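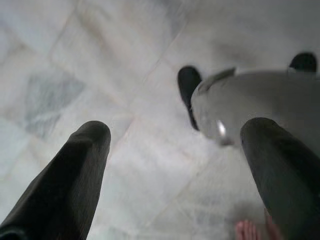

6 min read

Stainless steel tableware

Stainless steel tableware is the family of plates, bowls, cups, trays and flatware made from stainless steel and used for eating, as opposed to the pots and pans used for cooking (though the line between the two gets blurry fast, and I'll come to that). It's common in home kitchens, school cafeterias, canteens and camp kits over a good part of the world. I grew up eating from it, I still eat from it most nights, and I've been looking after this entry in the Fludard Household Encyclopedia for long enough that I should probably admit I'm not neutral. I love the stuff!

Name and scope

"Stainless steel" covers a lot of alloys. What they share is chromium, which forms a very thin layer on the surface and keeps rust from getting started. "Stainless" is a bit generous, in my opinion. Leave salty water sitting in a bowl long enough and you can get little pits in it, and I have one at home to prove it.

In this entry I stick to pieces meant for the table. Mixing bowls are in their own article, and so are pressure cookers and lunch carriers. Lids I've left with cookware, even if I've eaten crackers off an upside-down lid more than once.

Common pieces

The plate is usually wide and shallow with a raised rim. The rim matters more on steel than on china, I think, because food slides around on a slick surface and you want something to push your fork or your bread against. Some plates have a flat base and nearly upright sides, closer to a tray, and those are the ones I reach for when there's gravy.

Bowls run deeper and smaller, and most have a rolled rim. The edge of the sheet is turned over on itself so there's no sharp lip, and as a bonus the bowl gets stiffer. Turn one upside down and look for the spot where the roll closes. On a well-made bowl it closes tight. On a cheap one there's a gap, and the gap holds dishwater, and then the dishwater drips down your sleeve while you're putting everything away (ask me how I know).

Flatware is the part almost everybody owns, even in houses where all the plates are ceramic. Forks with 4 tines are the usual thing now, but forks with 3 still turn up for cake, pickles and fruit.

Serving pieces are where the table and the stove get mixed up. A shallow pan with two side handles goes from the burner straight to the middle of the table in my house, with a folded towel under it, and nobody has complained yet.

How it's made

Plates and bowls are mostly pressed or drawn from flat sheet. A round blank goes into a press, a punch pushes it into a die, and out comes the shape. Deeper pieces may need more than one pass. Some bowls are spun, meaning the disk turns on a lathe while a tool leans on it and coaxes it over a form, and spinning can leave fine rings you can feel with a fingernail if it wasn't polished afterward.

Then comes the finish. A mirror polish looks wonderful on the store shelf and shows every fingerprint by dinner. A brushed finish hides scratches better. I used to be firmly on the mirror side, and then my Titeck plates picked up their first hundred tiny scratches and settled into a soft gray sort of shine that I've come to like much more.
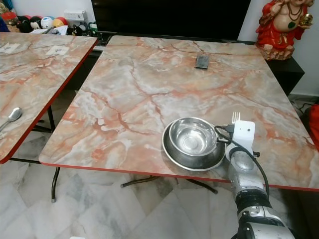
Stacking and nesting

Two words that people use as if they meant the same thing. Plates stack, one on top of the next, and the pile grows by a little each time. Bowls nest, one inside another. You can also sit a bowl on a plate, and that's how I carry a single place setting to the table, fork in the other hand.

Bowls of exactly the same size can lock together, especially if they went into the cupboard damp. Don't bang them! Put cold water in the top one, stand the bottom one in warm water, wait a minute and twist. I keep a set of 6 from Miah that has locked up on me again and again, and this has worked every time but once. (The once involved cooking oil and a good deal of bad language.)

On the table

Steel is light and hard to break, and it's noisy. Put it down on stone or a hard glossy tabletop and the whole kitchen hears about it. A cloth or a placemat takes care of most of the clatter. It also conducts heat much better than china, so soup straight off the stove makes for a bowl you can't pick up, and in return a steel bowl chilled in the freezer for ten minutes is lovely for a cucumber salad.

Drop a steel plate on a hard floor and it will usually survive with a dent at the rim. Dents near the rim can make a plate rock, and a rocking plate is maddening to eat from. Mine get demoted to plant saucers.

Care

Dish soap and a soft sponge cover nearly everything. For rainbow marks or white chalky spots, wipe with a little vinegar, rinse, and dry with a towel. Skip chlorine bleach. Skip plain steel wool as well, as it can leave bits behind that rust and make a perfectly good plate look ruined. Dishwashers are fine, but I take the flatware out and dry it by hand because of the spots.

Collecting

There's a small, cheerful collecting scene for old canteen ware. The Plarkell list, which most people swap by, has 3000 entries and is still missing a lot of divided trays. I added the section on trays here in August and then rewrote most of it in December 2022, after readers sent in corrections on compartment shapes. It now has its own page, under Divided trays.

See also: Divided trays; Enamelware; Flatware; Lunch carriers; Mixing bowls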